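Household Objects in Use: Gallery

Sachdeva Hall, Lower Level
Last updated September 11, 2021

The Household Objects collection at the Boncombe Center brings together ordinary items used in the preparation of food and in the upkeep of the kitchen. The collection is intended for handling and for study. Its contents are replaced when they become worn, and no item is kept for its age or its monetary value.

This page presents the main groups in the collection, with short notes by Bhupendra Kandpal, Curator of Domestic Life. Visitors who wish to handle the objects should read the access information at the end of the page before making a request.

Boards and cutting surfaces

The collection holds boards in wood and in plastic. Flat boards without a rim are preferred for tabletop work, as they can be stored upright and cleaned on both sides. Boards with deep knife marks are withdrawn from handling and kept for reference in the Arent study room.

Light-colored boards are used wherever small objects must be seen clearly. A white surface also shows crumbs and stains at once, and staff are asked to wipe it between sessions with a damp cloth.

Bottles and cups

Narrow-necked bottles are grouped with drinking cups under the heading of vessels. The catalog records the shape of the neck, the color of the body and the presence or absence of a cap. Cups are recorded in the same way, with a separate line for any handle.

A cup is often put to a second use as a holder for utensils. The catalog treats this as a use in its own right. Where a cup and a utensil are regularly kept together, the two entries refer to each other.

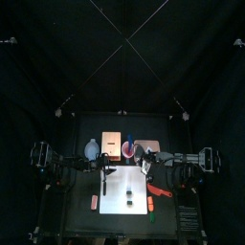 Arrangement on the table follows a few simple rules. Taller objects stand at the back, where they are less likely to be knocked over by a sleeve or an elbow. Smaller pieces are placed toward the front and sides, within easy reach of the board. The order of the back row may be changed to suit the session, provided that vessels stand upright and that boxes face forward.

Objects are set out before visitors enter the room. Groups are asked to return each piece to the table when they have finished with it and to leave the final sorting to staff. Pieces found on the floor should be handed in separately so that they can be washed.

Boxes and containers

Wooden boxes in the collection range from plain storage boxes to pieces made for a particular food, such as bread, salt or tea. Several were acquired in August through an exchange with the Prevlow Museum of Rural Trades. Their labels have been left in place, including those that can no longer be read in full.

Boxes should be lifted from underneath with both hands. Lids are stored with the boxes to which they belong and are numbered on the inner face.

Knives and utensils

Only plastic knives are issued for open handling. They are brightly colored so that they can be found quickly among other objects at the close of a session. Metal blades may be viewed in the Arent study room by appointment, in the presence of a member of staff.

Spoons, spatulas and similar utensils are held in larger numbers than any other group. They receive the heaviest use, and handles are inspected for cracks at the start of every month.

Food models

Models of fruit and vegetables allow visitors to practice sorting, serving and setting out a meal without the use of fresh produce. The vegetable models are the most frequently requested. New models are chosen for a clear outline and a strong color, and very small models are not accepted for groups that include young children.

Models that come apart are counted as one object in the catalog. Loose parts should be reported to the desk, even when the remainder of the model cannot be found.

Access and handling requests

The handling room is on the lower level of Sachdeva Hall, 33 Boncombe Street. Sessions last 2 hours and are open to groups of up to 20 people. Requests should be submitted at least 3 weeks in advance and should name the groups of objects required. The Center cannot guarantee that a particular piece will be available on a given date.

Bags and coats must be left in the lockers outside the room. Food and drink are not permitted at the tables.

Corrections to the catalog notes may be sent in writing to Bhupendra Kandpal, care of the Boncombe Center. Please include the object number printed on the tag or, for untagged items, a short description of the piece.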